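Mestura Species Pages Project
Progress report to the Sanditz Fund
Reporting period ending November 2023
Prepared by Mizanur Biswas, Project Lead

Purpose of this report

This report sets out the work completed under the second installment of the Sanditz Fund award for the Mestura Species Pages Project. It covers the preparation of new species pages, the review of existing pages, the handling of media licenses, and the use of funds. It also identifies two matters on which the project requests the Fund's guidance before the next installment is released in January.

Background

Mestura is an open, web-based reference on freshwater snails and mussels. Each page treats one species or one higher group and consists of a short account, a list of synonyms, a distribution statement, references, and, where available, media. Pages are written by contributing authors, reviewed by an editor for the relevant group, and then released under an open license. The project office is located in Dradport and is responsible for editorial coordination, license records and technical maintenance.

The award was made to address a long-standing imbalance in coverage. The pond snails and ramshorn snails were well represented before the award began, while the river mussels and several families of small operculate snails had little more than a name and an empty template. The agreement with the Fund asked the project to give priority to those neglected groups.

Species pages

At the close of the reporting period, 938 species pages were publicly available. A page is counted in this total only if it contains a written account, at least one reference to the primary literature, and a named reviewer. Templates holding a name alone are excluded, in keeping with the definition agreed with the Fund at the start of the award.

The target for the period was 200 new pages, and this target was met. Most of the new accounts concern river mussels. The accounts describe shell shape, hinge structure and the known fish hosts of the larvae. For a number of species the host is not known, and the pages state this plainly. Reviewers asked that the phrase "host unknown" be used consistently in place of the several wordings found in older pages, and the style guide has been amended accordingly.

Progress on the small operculate snails has been slower. Many of these species can be separated only by anatomical characters, and the original descriptions often rely on the shell alone. Authors were in several cases unwilling to prepare an account until type material had been examined. The editors support this caution. A shorter form of page has been introduced for such species, giving the name, original citation, type locality and a note on the state of knowledge. Pages of this shorter form are not included in the total reported above.

Review of existing pages

The agreement called for a review of 100 older pages selected by the editors. The review has been completed. The most common corrections were to outdated genus names, followed by distribution statements copied forward from regional checklists without a source. Where a source could not be found, the statement was removed and the removal recorded in the page history.

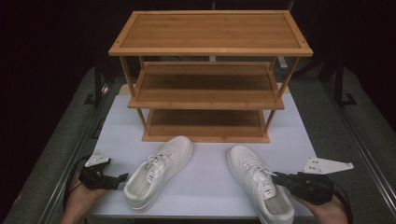
The review also found that several pages treated as separate species names which later authors had placed in synonymy. These pages were merged, and the former addresses now redirect to the accepted name. Two proposed mergers were put on hold after the group editor and the original author disagreed. Both pages remain available with a note stating that their status is under discussion.

Reviewers were asked to comment on readability as well as accuracy. Their comments indicate that the introductory paragraphs of many older pages assume a specialist reader. Authors of new pages are now asked to explain terms such as "operculum" and "umbilicus" at first use or to link to the glossary. Older pages will be revised as they come up for review in the ordinary course, as there is no separate budget for this work.

Media and licensing

The text of all pages is released under a single open license. Media files are governed by their own licenses, which are chosen by the person supplying them. This arrangement has encouraged contributions from photographers and museums, but it has caused difficulty for teachers and other users who assumed that the license on the text extended to everything on the page.

During the reporting period, the project office changed the way license information is presented. The license of each media file is now shown directly under the file as well as in the full media record. Page authors can no longer attach a file that has no license entered. Files uploaded before this change and lacking a license have been withdrawn from public view while their contributors are contacted. Many have replied and supplied the missing information. Files for which no reply is received will remain withdrawn.

A related problem concerns shell photographs taken from older printed works. Contributors had sometimes marked these as their own work on the ground that they had made the scan. The guidance has been rewritten to explain the difference between making a copy and holding the rights to the original. Files already in the collection are being checked by the group editors.

Technical work

The page database was moved to the Bitar platform during the period. The move was required because the former system could not store more than one classification for a group. Under the new arrangement, a page may be reached through either of two competing classifications, and the page text identifies the one followed by its author.

The move took longer than planned. Special characters in author names and place names were damaged in the first transfer, which had to be repeated after corrections to the export routine. No page text was lost. Page editing was closed to contributors during both transfers, and the office acknowledges that notice of the second closure was given too late for some authors who had set time aside for writing. Future closures will be announced in the contributors' newsletter and on the sign-in page.

Search results now include common names in addition to scientific names. Common names for freshwater mussels vary from one region to another, and the same name is sometimes used for unrelated species. The search page lists all matching species and does not select one on the reader's behalf.

Use of funds

Expenditure has followed the approved budget in all categories except technical services, where the repeated transfer led to additional charges. These were met from savings in the travel category, as permitted under the agreement. The planned in-person editors' meeting was held online. A full financial statement is supplied under separate cover.

Payments to authors were made on acceptance of each page by the reviewer. Some authors asked for payment on submission instead. The office did not agree to this request, as the terms of the award link payment to reviewed pages.

Matters for the Fund's guidance

The project requests guidance on the following matters.

First, whether the shorter form of page described above may be counted toward targets in the next period. The office considers that these pages have value to readers, as they bring together citations that are otherwise difficult to find. It recognizes that they do not meet the present definition and proposes that they be reported as a separate figure.

Second, whether any part of the travel category may be used to support visits by authors to museum collections. Such visits would allow type material of the small operculate snails to be examined and would address the main cause of delay in that part of the program.

Work planned for the next period

The next period will be given mainly to the small operculate snails and to the remaining river mussels of the southern drainages. The group editors will complete the check of scanned photographs. The glossary will be extended, with priority given to anatomical terms. The office also intends to publish the reviewers' guidelines, which until now have been circulated only among editors.

Requests for supporting records, including the list of new pages and the log of merged names, may be addressed to the project office in Dradport.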